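Kitchen and Pantry Assistant, Part Time
Gittins House, shared kitchens
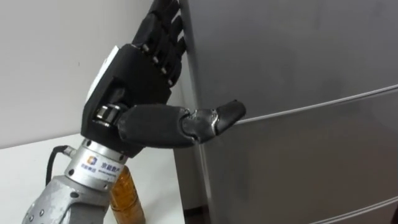
Gittins House is a residential building with shared kitchens on every floor. We are hiring a part-time assistant to keep the refrigerators, pantry shelves and counters clean and in order. The job is mostly on your feet and mostly the same tasks each day. It suits someone who likes routine and can work without much supervision.

The position is 29 hours a week, mornings, starting at 7:30. The first start date is in April, but we can wait a few weeks for the right person.

What you will do

Go through each refrigerator and take out anything past its date or left unlabeled. Residents get a sticker on the item first and until the next morning to claim it. After that it goes in the compost or the trash.

Wipe down refrigerator shelves, door seals and handles. Seals get mold in the folds, so this means opening the fold with a finger and cleaning inside it with a cloth. A quick pass over the front of the door is not enough.

Check that every door closes all the way. Last summer we lost the contents of a full refrigerator overnight when a drawer was pushed in crooked and held the door open. If a door doesn't seal, report it to the office the same morning.

Write the temperature of each unit on the log sheet at the start and end of the shift.

Restock the pantry from the Cevberg delivery. Boxes come to the back entrance and have to be unpacked, checked against the slip and put away, older stock to the front. Flatten the cartons.

Keep counters and sinks clear. You are not expected to wash residents' dishes. Put them in the gray bin under the sink.

Once a month, pull the refrigerators out and vacuum the coils and the floor behind them. This is always done with a second person.

What we are looking for

You should be able to lift 40 pounds, bend and reach high shelves with a step stool. You need to read and write enough English to fill in the log and leave a clear note for a resident. Experience in a restaurant, cafeteria, hotel or hospital kitchen helps but is not required. A food handler card is required within your first month, and we pay for the class.

If you are sensitive to cleaning products, tell us. We use Dolline unscented cleaner on all food surfaces and a bleach solution on floors. Gloves are supplied in all sizes.

Pay and conditions

Pay is $694 a week before taxes. You are paid every two weeks by direct deposit. Paid sick time starts on your first day and paid vacation after 90 days. Lunch is provided on shift. There is no parking on the property, but the Pladow Street bus stops across from the front door, and there is a covered bike rack in the yard.

The first two weeks are training. You will work alongside the person now in the job, who is moving to our laundry and linens team.

How to apply

Send a short letter and a list of your past jobs to Celeste Quintela, Building Services, Room 307, Gittins House, or leave them in an envelope at the front desk. A formal resume is fine but we don't need one. Include a phone number and the best time of day to call.

Please give the names of two people we can contact who have seen you work. They can be former supervisors, coworkers or someone you did unpaid work for.

Interviews take place in the building and last about half an hour. We will walk you through one of the kitchens and ask you to show how you would clean out and reorganize a refrigerator. Wear closed shoes.

We reply to everyone who applies, including people we don't interview. Applications stay open until the job is filled.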